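Inach room refit -- progress note, January

Marwan, quick one before the 4:00 call. Sorry its rough.

Spend so far 1,171 out of the grant. Furniture all in now. The Flenness shelving went up without trouble, the Shboul order came short and we're still owed 2 brackets. Chased twice. Will chase again.

Tables -- the white tops were the right call, light in there is much better than with the old brown ones. Downside is marker. People write straight on them. Dry wipe comes off OK if you get to it the same day, anything older leaves a gray smear and you have to go back over it. Bilal Aoun has been trying the Harnenitz spray, 138 for the case, and it does lift black better then plain water did. Blue we haven't really tested. Want to settle on one cleaner before we order more.

Still to do:
Second coat on the wall by the door
Brackets (see above)
Sign for the tables, paper only please
Cleaning rota, Bilal has a draft

Broken dark line on the left still needs work, and theres a short blue one over on the right.
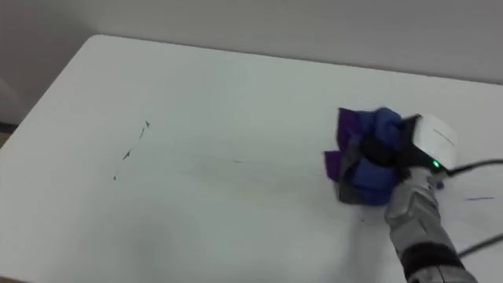
Remaining request is 201 for cloths, spray and the table sign. Can you confirm by end of the month -- the supplier wont hold the price past that. Receipts to follow, scanner is down.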